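Kadetcombe Regional Airport Advisory Group
Minutes of the regular meeting, 12th January

Present: Blair Moffat (chair), Catriona Mowat (airport operations), Nabila Saragih (airline liaison), Davina Aitken (county roads)
Apologies: Fiona Dunbar
Minutes taken by: Catriona Mowat

1. Minutes of the November meeting

Approved with one correction. Under item 6, "short-stay lot" should read "long-stay lot." Blair will sign the corrected copy.

2. Matters arising

The broken sign at the rental car return has been replaced. The lost property desk has moved to the arrivals level, next to the ATM, and the web page now shows the new location. The request for a second water fountain past security is still with the building contractor. Catriona to chase.

3. Niltine Air summer schedule

Nabila reported that Niltine has confirmed 4 flights a week to Waweru for the summer season. The airline had asked for an early morning departure. The security lanes do not open in time for that at present, and an earlier opening would mean a change to the shift pattern. Catriona said this could be done for the summer only but she would need the final times by the end of the month.

Davina asked whether the first bus from town would reach the terminal before check-in closed. It would not on the current timetable. She will speak to the bus company and report back. Blair asked that the early departure not go on public sale until the bus question has an answer. Nabila said she would pass that on but that the sale date is the airline's decision.

Niltine has also asked for a reduction in landing fees for its first season on the route. Discussed. The group was in favor of a reduction for one season and against any longer commitment. Blair will put this to the airport board.

4. Overnight rooms at the terminal

Passengers on late arrivals with a morning connection have no place to stay within walking distance. The nearest motel is past the highway junction and its shuttle stops before the last flight lands. Blair summarized the proposal to turn the old freight offices on the upper level into a small block of rooms, rented by the night. 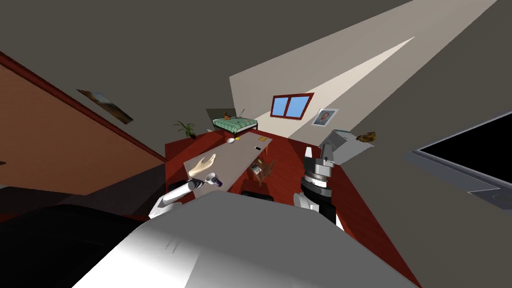
Item 4: room model, bed at the far wall

Points raised:

Noise. The freight offices face the apron. Davina asked if anyone had measured noise levels inside with the windows shut. No one had. Catriona to arrange readings during the last arrivals and the first departures.

Price. Nabila suggested a base rate of $70 a night, with an airline rate for crew and for passengers whose flights are canceled. Blair thought the airline rate should be settled first, as the airlines are likely to be the steadiest customers.

Access. The upper level is closed to the public when the terminal shuts for the night. Guests would need a separate entrance with a door code, and there is only one elevator on that side. Davina said the plan could not go ahead without step-free access at all hours. Agreed.

Operator. The airport does not want to run the rooms itself. Ereo, which runs the café, has said it may be interested and has asked for a copy of the floor plan.

Wall and ceiling finishes were discussed.
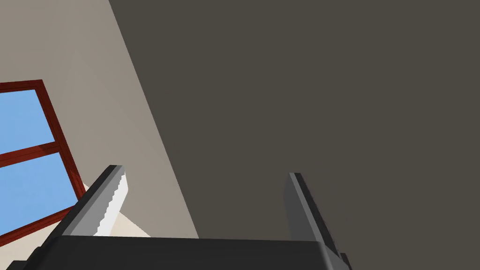 Item 4: room model, looking up at the corner

Blair preferred lighter finishes on the upper level. Nabila had no strong view provided the paint could be touched up without closing a room. No decision was made on colors. The group will return to finishes once the noise readings are in.

Agreed: the proposal goes forward to a costed plan. It will come back to this group before it goes to the board.

5. Parking

The long-stay lot was full on several days over the holidays and drivers were sent to the grass overflow, which was muddy. Davina said the county could supply gravel for the overflow entrance if the airport pays for laying it. There is room for 40 more cars if the old equipment shed is taken down. Blair said the shed is still used to store de-icing gear and that this would have to move first.

The group looked at the parking survey. There were 500 replies. The most common complaint was the payment machine at the exit, which does not accept some cards. Catriona said a replacement is on order and no delivery date has been given. Until then a member of staff will be at the exit during busy arrivals.

6. Access road

Davina reported that resurfacing will be carried out at night, with one lane kept open. Airlines will be told ahead of time so they can warn passengers. Nabila asked that the notice go to the taxi firms as well.

7. Any other business

Nabila asked if the departure announcements could be made louder at the far gates. Catriona to test.

Fiona Dunbar had sent a note asking for the group's papers to go out a full week before each meeting. Agreed.

Actions

Catriona: water fountain; noise readings; floor plan to Ereo; gate announcements
Davina: bus timetable; gravel quote; road notice to taxi firms
Nabila: final summer times from Niltine; airline room rate
Blair: landing fee request to the board; new location for de-icing gear

Date of next meeting to be sent by email.

Recent items
Minutes of the November meeting (corrected)
Parking survey: summary of replies
Access road resurfacing: notice to airport users
Niltine Air to fly to Waweru this summer
Lost property desk: new location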